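Section 4. Setting Up Your Plerov Dehumidifier

Before you start

You have unpacked the unit, found the drain hose, and thrown away the little bag that says not to eat it. Good. Leave the Plerov standing upright for two hours before plugging it in. If it traveled on its side, give it overnight. The compressor oil needs to settle, and it doesn't care that you have guests coming.

Choosing a spot

1. Pick a level floor in the dampest room. You probably know which one. It's where the envelopes seal themselves.

2. Leave eight inches of clear space on all sides. Curtains count as an obstruction, and so does the laundry you plan to hang next to it.

3. Close the windows and outside doors. The Plerov can dry a room. It can't dry the county.
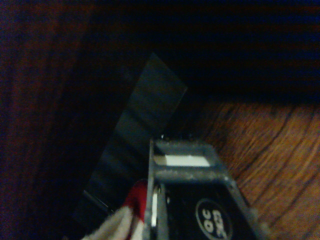 4. Plug the unit directly into a grounded wall outlet. Do not use an extension cord, including the good one.

CAUTION: Never move the unit with the bucket full. The bucket has a lid, and the lid has ambitions, but it is not watertight.

First run

5. Slide the bucket in until it clicks. If the red light stays on, it didn't click, whatever you heard.

6. Press POWER, then press MODE until the display shows CONT. Let the unit run in this mode for the first day.

7. After the first day, press MODE again and set the target humidity to 50 percent. Lower settings are available for people who enjoy static shocks.

Note: The room will get a few degrees warmer. This is normal for a compressor unit and is not a heating feature, although our Sauerland dealer insists on selling it as one.

Closets, entryways and shoe storage

Small spaces hold damp longer than open rooms. Prop closet doors open while the unit is running, and pull stored items an inch or two away from the wall. Put shoes on open shelves and loosen the laces so that air can get inside. Do not aim the outlet grille straight at leather.

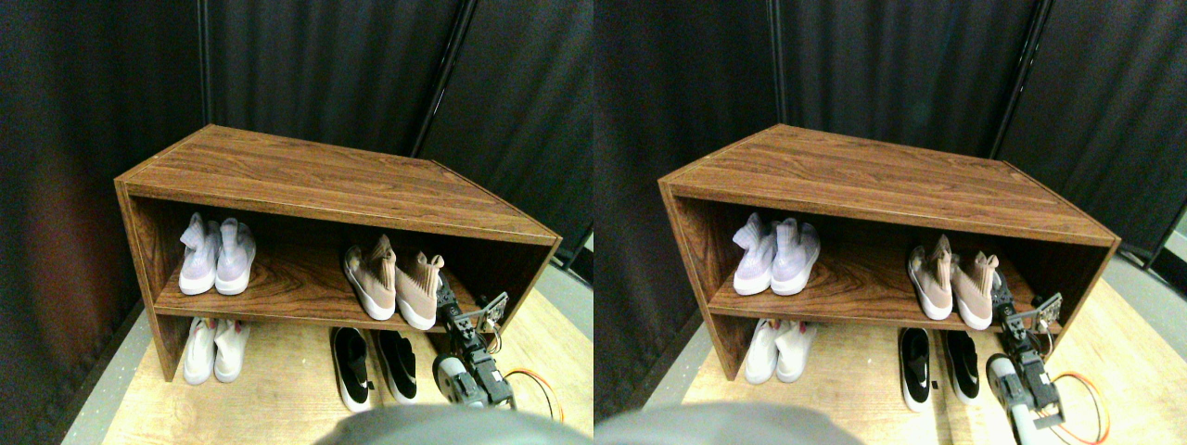
Using the drain hose

8. Unplug the unit and remove the rubber cap at the back. Keep the cap. You will want it in December.

9. Push the hose onto the spout and run it downhill to a floor drain. Water remains firmly committed to going down, so any loop or hump will send it back to you.

10. Check the hose after an hour. If the bucket is filling anyway, return to step 9 and look for the hump.

Error codes

E1: Humidity sensor fault. Unplug for ten minutes, then try again.
E2: Coil sensor fault. Contact your dealer.
E4: There is no E3. Clean the filter.

Replacement filters are part no. 3197. Hoses are part no. 507.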